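# Equipment planning FAQ

For labs and teaching kitchens that are putting together a request for the Gevcombe manipulation program. Questions not covered on this page go to Jacqueline Chevalier in the planning office. The page was last revised in May.

### Do we have to buy a robot in the first year?

No. Most groups spend the first year in simulation and put the hardware line in the second-year request. You can ask for both at once, but the hardware part will be held until your simulated tasks have been reviewed.

### What does the simulation seat cost?

A seat on the Otedura simulator is $470 per user per year. It includes the two-arm humanoid model, the standard room and table, and the tableware set. Seats can be passed from one person to another during the year. They can't be shared at the same time.

### Do we need a new computer for it?

Check what you have first. If your workstation can't run the simulator, the approved desktop is $1,578, and it goes under "Computing" on the form — not under "Robotics."

### Which tasks should we plan around?

Pick tasks that resemble the work you want the real machine to do. For table clearing and place setting, the bowl and saucer task is the usual starting point. It uses both thin rims and curved surfaces, and those are the parts that tend to decide which hand you end up pricing.

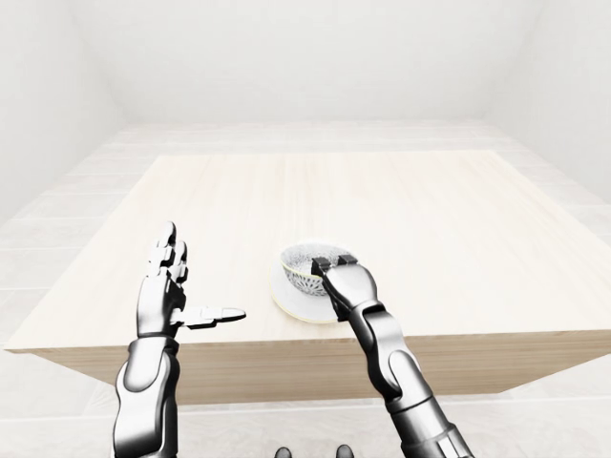 *Bowl and saucer task in the simulator, right hand at the rim of the bowl.*

If one hand can do everything on your list, say so in the request. A second arm adds to the purchase price, the service plan and the floor space. If you need two arms, name the task that requires them.

### How much should we set aside for hands?

Budget $3,878 for each Nokham five-finger hand. Left and right hands are ordered separately and cost the same. Replacement fingertips are a consumable and belong on the supplies line. We suggest three sets for the first year of use.

### Can we use our own table and dishes?

Yes. Measure the table height before you ask for a quote, as the mounting stand is cut to order and can't be returned. Dishes should be ordinary ones you can replace. Please don't put them on the equipment list.

### Who handles installation?

Vũ delivers, mounts and tests the arms. Their quote covers one site visit. Moving the robot to another room later is a separate charge, so settle the room before you sign.

### What is left out of most requests?

Electrical work and the service plan, mainly. Ask your building office whether the room has a suitable circuit and attach their answer. The service plan starts on the delivery date, even if the robot stays in its crate.

### Can leftover money be carried over?

Simulation seats and supplies, no. Hardware money can be carried into the next year once, with a written note from your department.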